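Automatización de tareas domésticas
Apuntes de la sesión 3: visita a Dadine (16 de enero de 2019)

La visita duró unas 2 horas. El grupo vio una demostración de manipulación de objetos en una cocina, con brazo de sobremesa y pinza paralela de dos dedos. El material de partida es el manual Bokum, capítulo de agarre.
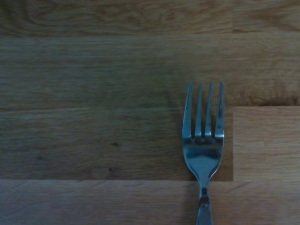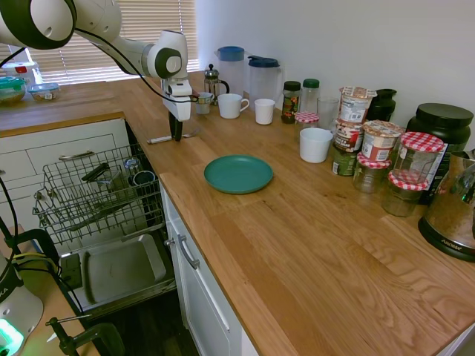

Conceptos que entran en la práctica:

Agarre de objetos planos. Un cubierto apoyado en la encimera deja muy poca altura útil para los dedos. Hay que fijar la altura de cierre antes de bajar.

Reflejos. El metal pulido cambia de aspecto según la luz y complica la detección del contorno. Repasad el apartado sobre iluminación.

Cámara en la muñeca y cámara fija. La primera da detalle del objeto; la segunda, la posición del brazo respecto al entorno.

Registro. En Dadine guardan cada intento, también los fallidos. La serie Brallano tiene 1.444 intentos, de los cuales 96 se reservan para evaluación.

Entrega: una página por pareja con el esquema de la celda y una propuesta de secuencia de agarre.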